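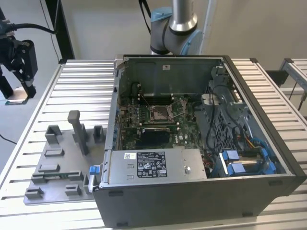 Misthorpe regulars will say you never really take a computer apart, you only find out how many screws it was hiding, and a reader who signs off as Rater wrote in before this page was even finished to ask why anyone would bother. Buy a new one, was the advice. Old office towers are worth less than the desk they sit under, and the desk at least holds coffee.

Fair enough. Rater may be right about the money. But the bench at the Misthorpe workshop has been home to one tower or another since April, and we've grown fond of the things, the way you grow fond of a neighbor who mows at 7 in the morning. So, a gallery page. There is one photo on it so far, which makes "gallery" a generous word, and the captions have had to double up. The rest of the wall will fill in when somebody remembers to tidy the bench first.

All the notes go with the picture at the top. Read them in any order.

The socket
Vacant, with the metal frame and the lever still in place. An empty socket is the most nerve-racking square inch in the hobby. Old office boards of this sort tend to have either pins in the socket or holes for pins, and both kinds punish a dropped screwdriver in the same way. Ours get a scrap of card laid over them at closing time. The card says DO NOT, with no further explanation, and it has worked so far.

The black finned block
A heatsink, or something very like one, just below the socket. Fins collect dust with real dedication. A soft paintbrush gets most of it out, and canned air gets the rest of it into your eyes. We have tried the vacuum cleaner method recommended by people on the internet and would like those people to come and look for our missing jumper caps.

Memory slots
Dark ones, over to the left. Push both ends of the stick down until it clicks. If it doesn't click, push harder than feels polite. If it still doesn't click, turn the stick around and pretend you were checking.

The power supply
Silver, long, and covered in small print. We like the label on a power supply because it is the only part of a computer that still tries to look like a government document. Take note of the wattage and leave the lid shut. We are happy to open nearly anything at Misthorpe, but that box stays closed, and the whole unit gets swapped if it misbehaves. There's a little blue latch poking out past the end of the case, too, which is the kind of thing that snags a sleeve.

Blue caddies
Two of them, side by side at the foot of the drive cage. Say what you like about office machines, somebody in a design department once decided that the bits you're allowed to touch should be blue, and stuck with it. Blue latch, blue trays. After a week of gaming cases with glass sides and nowhere to put a thumb, it feels like being offered a chair.

Cables
Black ones looping through the cage, thin yellow and red ones by the caddies, a blue one curving down the side. Before unplugging any of it, draw a picture. It will be a terrible picture. Ours usually looks like a plate of noodles with arrows. You'll want it anyway, around the time you have one connector left over and all the sockets are full.

The case itself
Black outside, bare gray metal inside, lying flat so the whole thing works as a tray. Handy right up to the moment a screw goes in and rolls under the board. Standard procedure is to tilt the case gently and listen. Second procedure is swearing. A magnetic dish costs less than lunch, and we own three of them, all full of screws from other computers.

The bench
Slotted aluminum, and very good-looking, and the slots are exactly the width of a small screw. We asked for a rubber mat in the last supply order. The order form (number 1298, still pinned by the kettle) came back with the mat crossed out and 26 cable ties added. We had not asked for cable ties.

What you'd need to try it yourself
One cross-head screwdriver, medium. One smaller one you'll lose. A paintbrush nobody is going to want for painting. An egg carton for the screws, with the holes labeled in pencil. A free evening – we used to say 5 hours, and that was before we counted the hour spent hunting for the smaller screwdriver.

Opening hours
The workshop door is unlocked from 11 in the morning until the kettle runs out of takers. Bring a tower by all means, but take it home again afterward. The shelf marked "collecting soon" has been full since before we painted it.

Next on the page: keyboards, and what lives in them. Rater has already written in about that one as well.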